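# skastham-words

Last touched 15th July, mostly typo fixes.

Hi! So this is my word list for crossword setters, the one I kept promising people on the puzzle forum and then not uploading. It's a plain text file with 3,758 entries, one per line, each followed by a tab and a score from 1 to 100. High means I'd be happy to see it in a grid, low means I'd groan but fill it in anyway (looking at you, ESNE).

I started it because the big free lists drove me up the wall. They're stuffed with abbreviations and old river names, and I'd spend a whole evening deleting junk before I'd even placed my long answers. My first version had 2,000 words and I scored every one by hand with a pot of tea going. The rest came in bit by bit, a lot of them from Ruth Goodall, who sets much harder puzzles than I do and has strong feelings about plurals.

## What's in it

Everyday words, food, kitchen stuff, weather, games, and a decent pile of two-word phrases with the space taken out. Snack words got a big boost this year, as they're short and full of vowels and people smile when they get them. OREO isn't in there though. I've had enough of it.

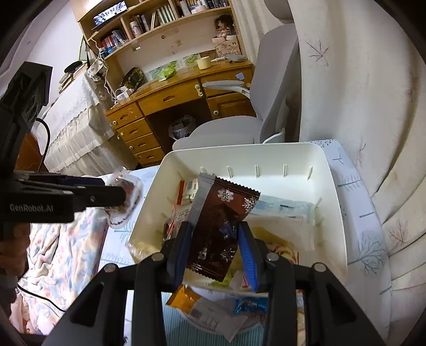
Phrases are where I'd love some help. I can think of ICEDTEA and SNOWDAY all by myself, but I run dry once I get past nine letters, and that's exactly where a themed puzzle needs the good stuff.

## Using it

Load `words.txt` into whatever grid software you like. If yours wants semicolons, swap the tabs out first:

```
tr '\t' ';' < words.txt > words_semi.txt
```

I set my cutoff at 40 for a normal grid and drop it to 30 if a corner won't close.

## Known problems

- 2 words have British spellings and I'm keeping them, sorry!
- Scores for anything sporty are pure guesswork.
- Baltasar Carretero sent me a batch of Spanish words that I haven't scored yet. They'll go in a separate file in August.

## License

Do what you like with it. If you publish a puzzle made with the list, send me a link, I'd love to solve it!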